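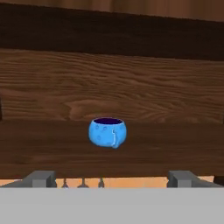

Ticket opened by: Janka Ondrejka, returns and repack, Endudico
Assigned to: Dratent support
Product: Tawhiri planner, Moso cell
Date: May 9, 2023
Priority: you have it as Low, please change it
The handled-cup job is still stopping on the real cell and still passing in the simulator, and I'd like somebody to look at why before we are told again to "retrain the operators." The cell goes down over a cup, stops short and throws "approach timeout." We clear it, it tries again, same thing. In the simulator the planner gets a round-bellied blue cup with the handle toward the viewer and to the right, fingers already spread wide, brown planks behind it. Fine. On our line a cup comes out of the returns tote whichever way it comes out, often with a scrap of paper stuck in it, and it sits on a gray mat next to three other cups.

What happens, in order
Start job HANDLED-SMALL from the panel.
Cell homes, opens fingers, moves to the pick side.
First cup usually goes.
Somewhere after that it stops above a cup and the light goes amber.
Panel says "approach timeout, code 7." The manual has no code 7. It goes from 6 to 8.

What we already tried, so please don't send it back to us
Cleaned both camera windows. Restarted the cell. Restarted the panel on its own. Put the mat back where the tape marks are (it had crept). Ran the calibration routine, which passed. Swapped the finger pads for the spare set. Turned off the overhead light nearest the cell, which made the person packing at bench 2 very unhappy and made no difference to the cell.

Reply from Dratent support
Thank you for the detail. We replayed the job in the Tawhiri simulator with the current settings and could not reproduce the fault. Please confirm the cups are presented singly and with a clear view of the handle. If operators space them out at infeed the approach should complete normally.

Reply from Janka Ondrejka
They are not presented singly. They are returns. If a person has to take each cup out, turn it so the handle shows and set it down on its own, that person has already done the pick. All that's left for the machine is moving it a short way to the left. I did ask about this in November when the cell was still on the slides, and the answer was that it would handle "mixed orientation."

I know the simulator run passed. I don't doubt it. I doubt that it tells us much about this line. Can you run it with the handle pointing away from the camera, with cups touching, and with something pale behind them? I would believe a pass on that a good deal more.

Reply from Dratent support
Understood. Code 7 is an internal code that should display as "target pose uncertain." We will correct the panel text. Can you send the job log and tell us how the station is staffed? It helps us see how often the cell is waiting.

Reply from Janka Ondrejka
Log attached to the ticket. Staffing: before the cell, the station was 4 people on a shift, all unpacking, checking and repacking. Now it's 2, and one of them spends most of the shift standing at the panel clearing stops. The other does the checking for chips and cracks, since the cell can't see a hairline crack and was never sold as if it could. The people who moved went to outbound. Their lifting there is heavier, and I'd like that written down somewhere even if it isn't your department.

The person at the panel used to be our best checker. She could feel a crack by running a thumb round the rim. Now she presses Acknowledge. When we report "operator interventions" on the weekly sheet it reads as if she is the thing going wrong.

To be fair to it, the flat plates are going well. Plates job has not stopped on us since the pads were changed and people are glad not to be bending for those. I have no complaint on plates. My complaint is cups, and the plan to put the bowls and jugs on the same cell before cups are sorted — I am against that and have said so here.

Reply from Dratent support
We looked at the log. The stops match cups where the handle is hidden or pressed against a neighbor. The planner waits for a better view and gives up at 2000 milliseconds. We can raise the limit remotely.

Reply from Janka Ondrejka
A longer wait for the same bad view? The arm doesn't move during it. Unless the camera goes and looks from another side I can't see what the extra time buys, apart from fewer stops on the sheet and a slower station. Please leave the limit alone until somebody has run the touching-cups test.

Workaround in place at our end: handled cups are off the cell and back on the bench, done by hand. Plates stay on the cell. I've asked for one person back from outbound to cover it and am waiting to hear.

Status: open, waiting on Dratent
Still needed: simulator run with hidden handles and cups touching, panel text fix for code 7, a manual page for it.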